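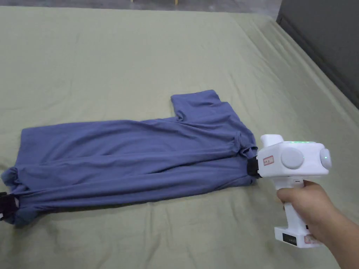
I read Rastogi in the wrong order, and I'd still recommend it. It's a collection of linked stories by Neelam Sisodia, set in a ferry town called Brisari, and I started with the sixth one because I liked its title - The Salt Clerk - and had a train to catch.

The salt clerk is a woman called Jendau who writes letters for people who can't face writing their own. She gets 438 words a letter, paid in advance, and if you go over she simply stops. One of hers ends halfway through an apology to a brother. I missed my station.

Going back to the beginning was odd after that, like meeting a friend's parents. Jendau turns up as a child in the opening story, stealing plums (and lying about it very well!), and then she vanishes for ages while we get the ferrymen, the flood and a long, slightly baggy piece about a wedding. I could have lost a few pages of the wedding. My sister thinks it's the best thing in the book, so there we are.

What Sisodia does beautifully is talk. Her people interrupt, change the subject and tell the same story three different ways depending on who's in the kitchen. The ghosts do it too - there are ghosts, mostly cross ones, and they gossip worse than anybody.

Her earlier novel, Rarkance, is much colder and I gave up on it twice. I've got it out again now, and I'm on chapter three.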